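# Card holder wallet

A card holder wallet (also sold as a card case, a card organizer or a snap card book) is a small folding cover with a stack of clear plastic sleeves inside, made for carrying bank cards, store cards, library cards and all the other flat rectangles that pile up in a person's life. It sits somewhere between a regular wallet and a tiny photo album. I've been writing up small everyday carry things for this wiki for a while now, and this one took me longer than belts did, mostly because every shop calls it something different.

## Parts

The outside is the **cover**. On cheaper ones it's faux leather, folded once, with a line of stitching near the border. The stitching is often the same color as the cover (the trade word is "tonal"), and it does two jobs: it holds the layers together and it keeps the edge from curling.

The inside is the **sleeve stack**, sometimes called the insert or the book. It's a run of transparent pockets joined along one side, so they turn like pages. Plenty of them have rounded corners, and I'm glad, having owned one that didn't.

Then there's the **strap**, a short tab that wraps over the open edge, and the **snap** that holds it down. A snap comes in two halves, the cap-and-socket half on the strap and the stud half on the cover. If you hear a good click you've got both halves lined up!

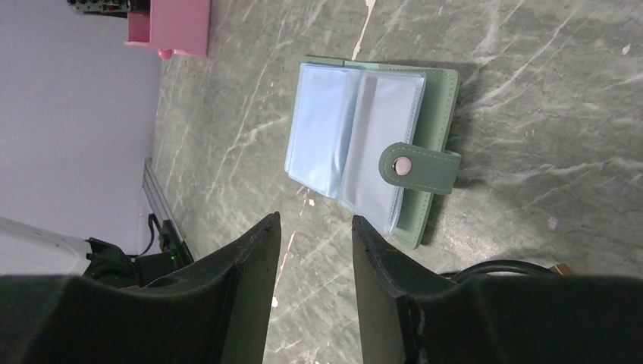

Not every maker uses a strap. The Killey cases I grew up around had a zipper on three sides, and the Vedari slim model has no closure at all — it relies on being stuffed into a tight pocket. I prefer a snap because you can work it with one thumb while holding a bag of groceries, though I'll admit zippers are better if you also carry coins (you shouldn't, not in one of these, the coins scratch the plastic).

## Sleeves and how they behave

Most of the plastic is PVC or polypropylene, and you can usually tell which you've got by the smell and the feel. PVC is soft and a bit clingy, with that new-shower-curtain smell. Polypropylene is crisper and slides more easily.

Clear sleeves pick up a tint from a few different places. Some are made with a touch of blue so they don't look yellow, and a thick stack of any clear plastic looks cloudier than a single sheet does, because each layer bounces back a little light. People write in asking whether milky sleeves are dirty, and mostly they aren't.

Curling is the other thing. Sleeves fresh from the package have often been squashed into a shape they'd like to keep, and the loose edges wander out past the cover. Filling them with cards helps a lot. So does closing the strap and leaving the whole thing under a dictionary overnight. Don't use an iron. My friend Eilidh Lindsay used an iron (through a dish towel, on low, she was careful!) and ended up with one very thick sleeve.

## Sizes

A standard bank card is a little under 3 ⅜ inches wide and a little over 2 ⅛ inches tall, and everything else follows from that. The small cases are barely bigger than the card. Larger ones are sized for business cards too, which vary by country and are a pain.

Capacity is where sellers get creative. The Zarkden pocket book I use has 21 sleeves, and with one card in each it closes nicely. With two in each it closes if I lean on it. The Treloar desk version is billed as holding 200 cards and I've managed 194, after which the strap wouldn't reach the stud. That's a pretty fair result, I think. Nobody's carrying that one in their jeans anyway.

For everyday use 40 cards is plenty, and if you're over that you probably have a few expired ones in there. I had three punch cards for a sandwich place that closed.

## Colors

Black and brown used to be nearly all you could get. Pastels came in with the stationery crowd, and sage or mint green is the one I see most on desks now, next to the pale pinks and the dusty blues. Light colors show pen marks and jeans dye, especially along the fold. A damp cloth with a drop of dish soap gets most of it. Go easy near the stitching, where the water sits.

Metal snaps are usually silver-toned, sometimes gold or a rosy shade, and a polished one will borrow a bit of color from whatever is nearby. I once returned a case for having a pink snap and it was my own sweater.

## Filling one

My method, for what it's worth: lay the case open on something flat and hard, with the sleeves facing up, and start from the back. Cards you hardly use go in first. The front two or three sleeves are for the ones you reach for daily — transit card, main bank card, whatever gets you in the door at work.

Blow into a new sleeve or rub it between finger and thumb before you try to push a card in. Static makes the two sides stick. Slide the card in by a corner, then straighten it.
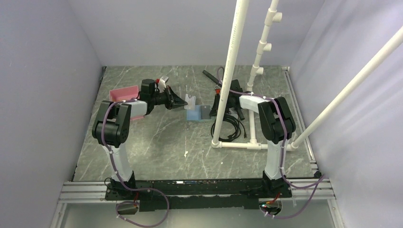 **Can you keep paper receipts in the sleeves?** For a few weeks, sure, but many receipts are printed on thermal paper and can fade against soft PVC, so copy anything you need for a warranty and keep the paper somewhere else.

Photos are a similar story. Prints can stick to PVC over time, particularly in a warm car, and peeling them out takes some of the picture along. Polypropylene is safer for those.

## Wear and repair

The fold goes first. Faux leather is a thin coating on a fabric backing, and after enough opening and closing the coating cracks along the spine. There isn't much to be done except enjoy it a while longer.

Snaps loosen too. You can sometimes tighten the stud by tapping it very gently with a small hammer, with a scrap of cloth in between. Split sleeves can be taped, though the tape makes the pocket tighter and the card harder to get out. If the insert is the removable kind, replace the whole thing, and check the width of its tab first, which I have forgotten to do twice.

## See also

- Business card file
- Coin purse
- Passport cover
- Snap fastener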